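Glove demos: marker cubes or just trust the finger sensors?
2024-07-27
Posted by torque_ripple

We are collecting bimanual demonstrations with wired sensor gloves for a policy that has to pick and place small household objects. The glove gives joint angles at a decent rate. Object pose is the problem. At the moment it comes from cubes with a fiducial pattern on every face, tracked by one fixed camera. So far we have 1,367 episodes, and 42 of them have a pose gap long enough that I don't want to interpolate across it.

Questions: do you drop those episodes or mask the gap, and does anyone bother clearing the desk between sessions? Ours stays cluttered on purpose.
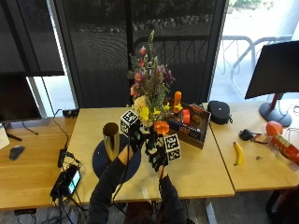 Two-cube task, left cube raised, right hand beside the other one.

The gaps cluster at grasp onset, when the fingers close over two or three faces. Pipeline is Clinano for sync and Mansour for export, both stock.

---

kelvin_drift wrote:
Mask, don't drop. If you throw out every episode with an occluded grasp, you bias the set toward grasps that happen to be camera-friendly, and the policy learns those. Keep the hand stream, set the object pose weight to zero for the gap, carry on.

---

oldbus485 wrote:
Disagree. 42 out of 1,367 is small. Drop them and spend the time on a second camera from the opposite side. Masking logic has to be maintained by whoever inherits the loader, and it will be wrong in some corner.

Also, I would move the bouquet. Tall foliage right behind the hands is a lot of high-contrast edges for the detector to reject, and you gain nothing from it.

---

torque_ripple wrote:
Detector isn't bothered by the flowers. I ran 50 episodes with them and 50 without in February, same operator, and the dropout was the same within noise. The gold cup worries me more. Specular highlights shift when the light from the window changes.

---

kelvin_drift wrote:
Then put the cup in half the episodes and log it as a field. Same for the blind position. Clutter is only useful if you can split on it later.

---

pallet_jack wrote:
How do you strain-relieve the glove cables? We had coiled leads along the forearm on the Brillix set and every long reach tugged on the wrist sensor. It showed up as a slow offset after 20 minutes. Recalibrating between blocks hid it — it did not fix it.

---

torque_ripple wrote:
Elastic band above the elbow, slack loop below it. I check zero with a flat-hand pose at the start and end of each block and reject the block if they differ by more than two degrees on any joint.

---

oldbus485 wrote:
Two degrees is generous for a thumb.

---

torque_ripple wrote:
Agreed for the thumb. I'll tighten that one and rerun the check on the old blocks before I touch the masking. Second camera is on order from Brilldale.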